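Opening Doors, One Demonstration at a Time

The first thing a new operator at Jaltside learns is to slow down. The robot will copy everything it is shown, including the hurry.

The company has a narrow job. It teaches robot arms to open doors, first in simulation and then on real hinges, and it teaches them by having a person do the work by remote control while the software records. The operator sits at a desk in the company's Lau office with a controller in one hand. On the monitor is the view from the robot's wrist, looking out past the two fingers of the gripper. The hand moves, the simulated arm follows, and every motion is saved.

A single recording is called a demo. By 29th January the team had 3538 of them on its drives. Most are short. An operator brings the gripper to the handle, pushes down on the lever, pulls or pushes until the door swings clear, and stops. Then the program, called Devisard, loads another door with a different color and a different place in the wall, and the operator starts over.

A shift is 30 demos, with a break whenever the operator wants one. People who play a lot of video games are quick at first and then have to unlearn some habits, mainly the jerky corrections at the end of a reach. A recording with three small stabs at the handle teaches the robot to stab at handles. Operators are told to discard those and try again.

The wrist view takes getting used to. When the arm rolls, the whole room rolls with it, and a door that was upright a second ago is lying across the screen. Shadows help. Experienced operators watch the arm's shadow on the wall to judge how close they are, because the flat picture gives them little sense of depth.

The older method is still in use down the hall. There, an operator takes hold of a real arm and guides it through the motion with both hands. It gives a better feel for how hard a door pushes back, and it is tiring. The team collected 29 good recordings that way in its best week and more than 13 in an ordinary one. Simulation is much faster, and a bad grab costs nothing but the time to reset.

What simulation gets wrong is contact. Objects sometimes pass through each other, and a simulated latch can let go sooner than a steel one. 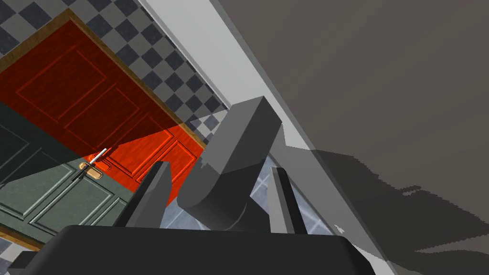 Jaltside plans to begin testing on real doors in May, using a Norkix arm bolted to a cart. The first set will all have lever handles. Round knobs are on the list for later, and the operators have already asked for more practice time with those.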